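Setting Up Your First Bill Watch

Welcome to the fun part! Once your Buverico account is active, you can follow any energy, wildlife or public lands bill from its first hearing to the final vote, and it takes very little time to get going.

Before you start: have your district number handy. If you don't know it, type your street address into the Find My District box and Buverico will fill it in for you.

1. Open the Watches tab and select New Watch.

2. Type a bill number or a keyword. Short keywords work best (try "grazing" or "pipeline"), and you can put up to 60 of them in one watch!

3. Choose your sources. State floor votes are on by default. Turn on Hearings if you want testimony schedules too – we love this one, and it's where a lot of the action is.

4. Pick how often you want to hear from us. Daily mail goes out at 6 a.m. The weekly digest arrives every Tuesday.

5. Select Save. Your watch shows a green dot when it is running.

Note: A broad keyword can pull in a huge number of records. When we tested "water" by itself, it brought back 2,678 matches. Add a second word, or limit the watch to one chamber.

Caution: Deleting a watch also deletes the notes you attached to it. Export them first from Notes > Save as File. Each export holds up to 1,000 notes.

Sharing a watch with your group

6. Open the watch and select Share.

7. Enter each person's email address, then choose Reader or Editor. Editors can change keywords, so pick them with care.

8. Select Send. Invitations stay open until you cancel them under Pending.

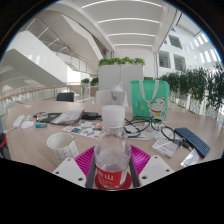 Water bottle, cup and printed flyer on a round wooden table.

Tip from Su-bin Kang on our support team: name shared watches after the bill's subject as well as its number. "HB 89 elk range" is so much easier to find in a long list!

To add a map of the affected land, go on to Connecting Irno Maps.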